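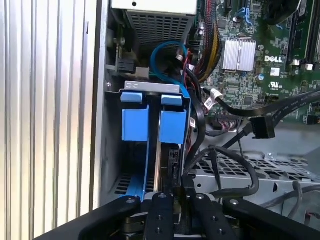
Open Saturday at Starkorico

Starkorico takes in used office computers and gets them ready for schools and clubs. Once a year, in September, the workshop opens its doors for a day, and I went with Yu-na Ban from our library. We are looking for 17 desktops for the reading room and wanted to see how they are prepared before we ordered.

Doors opened at 10. You sign in at the front desk, leave your bag in a locker and wait for the next group. Ours was led by Rostam Naseri, who runs the repair side. He started in the receiving hall, where pallets come in from offices that are replacing their machines. The shop handled 3,000 computers last year. Most were business towers, and most of those were Dells.

The repair room was the part I had come for. Towers are worked on with the side panel off, and Rostam used a Dell to go over what they look at. He began with the power supply and its perforated vent, where dust tends to collect. From there he went to the board and the finned heatsink on the chipset, then the memory slots with their small white latches. Memory is pulled and reseated on every machine, even the ones that start up fine.

He spent longer on cables than I expected. The yellow and black wires come down from the top of the case, and the blue SATA cable loops around under the power supply on its way to the drive cage. The shop replaces any data cable with a loose plug and does not try to repair them. A visitor asked about the flat black ones. Rostam said people crease them when they put the panel back on, so check before you close up.

Drives are handled in a separate room behind a locked door. Na-rae Sung talked us through it from the hallway. Every drive is wiped or shredded, and the donor gets a certificate either way. Visitors are not allowed in, and phones stay in pockets for that part.

Lunch was noodles from a truck called Tumo, parked by the loading dock – cash only, and the line was long by noon.

In the afternoon there was a sale table with keyboards, mice and monitors. Yu-na bought two keyboards. I asked I-seul Jang in the office about our order. A tested tower with a fresh drive is $100, with a one-year warranty, and delivery is extra. She expects a wait of a few weeks.

Parking is on the street behind the building. Take the second entrance – the first one leads to the tile warehouse next door.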